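Bench notebook, January

Equipment round, second pass

Weidong wants the shopping list by four o'clock. The first version came back with a line through nearly everything and "why?" in the margin, twice next to the same item.

Where we stand:

Arm. Two quotes in. Kesedow is cheaper up front but charges for the controller licence every year, which they mention on the last page in very small type. Brultero costs more, licence included, delivery 16 weeks. Josefina prefers Brultero. I prefer whichever one answers the phone.

Gripper. Bukine will lend us one for 40 days if we pay carriage both ways. Said yes. Spare finger pads are 534 for the set, and I have asked them to check that figure.

Table. Haoran priced a steel one with threaded holes. Lovely thing, and it would eat what's left of the budget -- parked. We bolt a plate to the old bench and put up with the wobble until next year.

Cables, e-stop, fencing: left off version one altogether. Yulan spotted it. Added now, with a line for "things we forgot", which Weidong will strike out and we will then spend.

Simulation first

Ximeng's argument is that we shouldn't sign for an arm until we've run our tasks in the simulator with one over a cluttered table. She's right, annoyingly, as it costs us only her time and one graphics card. Plan is 100 runs per layout, then we look at reach and at how much of the table the arm hides from the camera.

Her current layout has a laptop on the table, a dark grey toy shaped something like a dachshund, orange chairs round about and a high-top with green laces on one of them. The arm blocks a great deal of the view from this angle, so I've pencilled in a second camera. Nearly wrote "cheap second camera". Have met cameras.

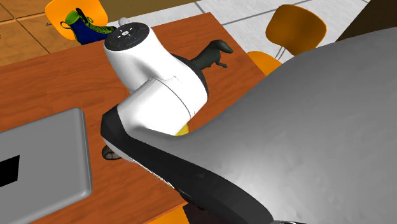

To do before four

Ring Kesedow, ask what the licence costs in year three.
Get Brultero to put the 16 weeks in writing.
Yulan: fencing price from Hao, with and without the door.
Haoran: measure the bench again, this time with the drawer shut.
Me: write an answer to "why?" that is longer than "because".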